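The Understudy

Gülizar Yalçınkaya had folded linen at Girar for long enough to have opinions about corners, and in February the company moved her upstairs to Room 401 so that she could share them with a machine.

The machine was not in the room. It was at Trelluvham, in another city, and would arrive when it knew something. Until then she was to do her job with a gripper in each hand, at a table, while the grippers remembered how she had done it. Her new title was Motion Specialist. Her pay was the same, with a chair.

"Just fold the way you normally fold," said Corrado Mancuso, who had come with the equipment and seemed to own one sweater.

"I normally use fingers."

"Think of these as fingers."

She thought of them as the tongs from a salad bar, and said so, and he wrote it down. He wrote everything down. Later she saw "salad bar" on a slide under the heading Early User Sentiment.

The first week she couldn't pick up a cloth without picking up the idea of the table along with it. She pinched air. She pinched the basket. Corrado sat beside her and said "good" in the voice people use for dogs that have come back without the ball. Every attempt was a take, and a take could last up to 60 seconds, after which the software, which was called Clastatero and had a chime like an elevator, closed the file whether the cloth was folded or not. She had never before been interrupted by an elevator. Downstairs you were interrupted by Carmela Cirillo.

Carmela ran the floor. She came up at lunch to see where her best folder had gone, and stood in the doorway with her coat on.

"So that's it?" she said. "That's what's replacing us?"

"That's a basket," said Gülizar.

"I mean the claws."

"The claws are me. What's replacing us hasn't been shipped."

Carmela took this in. She asked if she could try the claws, and was told she would have to sign a form, and said she had raised two sons without signing a form. Then she signed it. She was terrible at it, and furious, and stayed through the whole of her break.
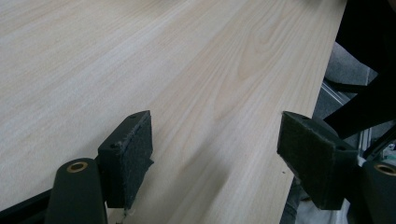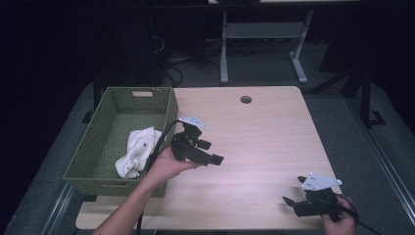

By the third week Gülizar had stopped looking at her hands. She came in from the left, she let the cloth hang, she found the edge. It was a slower fold than her own and in some ways a more formal one, like speaking to a bank. At home she caught herself reaching for a tea bag with both wrists stiff. Her daughter asked if she was all right.

Then they sent her the numbers. Clastatero graded each take for smoothness, and on her 1107th it gave her a warning for hesitation.

"I wasn't hesitating," she told Corrado. "There was a stain. I was deciding."

"Deciding what?"

"If it goes back to the wash or into rags."

Corrado put down his pen. It was the only time she ever saw him do it. "How do you decide that?"

She opened her mouth to tell him and found she had a great deal to say. It depended on the stain and the hotel. It depended on who was on the night shift at the hotel, and how near it was to the end of the month. There were cloths you sent back out as a kindness and cloths you sent back out as a message. She talked until the elevator chimed, and then through several more chimes, with a washcloth clamped in her left claw like something she had caught.

"None of that's in the data," said Corrado at last.

"You told me to fold."

There was a meeting. Gaetano Testa, who was Girar's head of operations and believed in meetings, asked how many categories of stain would be needed. Gülizar said she'd have to think. He suggested 3. Carmela, who had not been invited, laughed from somewhere near the coffee.

The machine's arrival was moved back. A new drop-down menu appeared, with the choices Wash, Rag and Other, and a second Motion Specialist was requested to help with Other. Carmela applied. At the interview Gaetano asked about her experience with hand-held devices and she told him she had been signing forms since February.

So now there are two of them up there, arguing over pillowcases in front of a microphone Corrado has asked them please to forget about. Downstairs, short two folders, the floor is running late for the first time in years, and Gaetano has asked Trelluvham, in writing, whether anything can be done to automate it sooner.

Gülizar hears this from Corrado and sets the pillowcase down.

"Tell him it's Other," she says, and reaches for the next one.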